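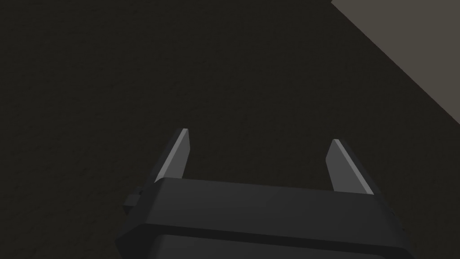

The robotics club at the Lallevbridge community school spent its first two months this year without touching a motor. All 19 students worked in simulation, on a shared kitchen setup they call Bevholm, and a few parents have asked me whether that counts as robotics. I coach the club, and I think it does. I also think more schools should start this way, including schools that can afford the hardware.

The old way went like this. We had one small arm, bought with grant money, and it sat on a table in the back of the science room. Two students could work with it at a time. The rest watched, or did homework, or went home early. When a servo burned out we waited weeks for the part. By May a handful of kids were quite good, and the others had mostly learned how to hold a cable out of the way.

Now every student gets a turn every session. A run that goes wrong costs nothing, so they try things they would never have tried on a machine we had to pay to fix. One group logged 357 runs before winter break. Most were failures, and they wrote down what failed in each one.

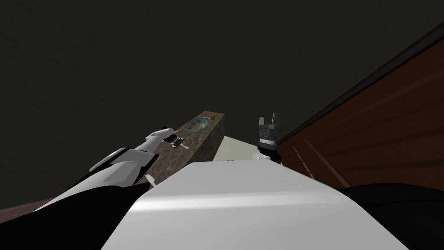

Planning for two arms is the hardest thing we teach, and the simulator lets us teach it early. A beginner wants to treat the arms as two separate problems. Then the first reach goes over the counter and the other arm has nowhere sensible to be. With a patterned dish and an orange on a granite counter, and one gripper on either side, a student has to decide which hand goes first and where the second one waits. It is a small question, but it took one pair three sessions to answer it in a way they could write down.

I also like that the task is ordinary. Competition robots push blocks into corners and shoot foam balls, and I have nothing against that. But a kitchen is something every kid in the room already knows. They have opinions about it. They know you don't pick up a bowl by pressing down on the middle, and they can argue about the plan before they have written any code. Quiet students talk more in these arguments than they ever did around the old arm.

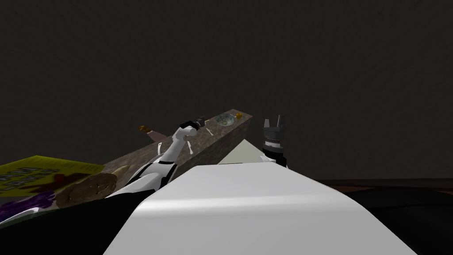

A coach from the Pellegrini club wrote to me after our last newsletter to say that I was selling the kids short. Her students, she said, learn the most on the day a real gripper drops something on the floor, and no screen can give them that. She said simulated friction is a guess, simulated lighting is too kind, and a student who has only worked on a screen will be lost the first time a cable comes loose. She added that her club's waiting list is long for a reason.

She is right about the friction. We have had grasps hold in the simulator that I would not trust with my own dishes. She is right about cables too, and we now spend part of each month on wiring, with the old arm open on the table. Where I disagree is on the order. A student who has already thought through a grasp and watched it miss many times over comes to the hardware with questions. Our newer members used to come to it with no idea what they were looking at.

There is also the money. Our parts budget is 300 dollars for the year. That doesn't buy a second arm, and it certainly doesn't buy two good ones. The simulator runs on the computers in the school library. 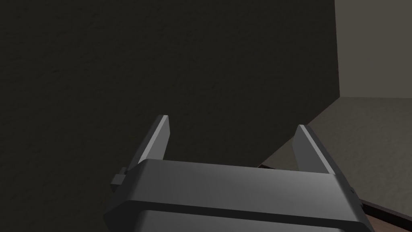

So the budget goes to sensors, wire and the bus to the Kondinberg meet, where we will run in both the simulated and the physical divisions. I expect we will do better in the first. I would like the judges there to weigh the notebooks more heavily than they do now, for every team, because a notebook shows what a student understood and a score often doesn't.

For parents who want to see the work for themselves, the room is open from 3:30 on club afternoons. Ask one of the students to explain a run that failed. They have plenty to choose from, and most of them can tell you what they changed next.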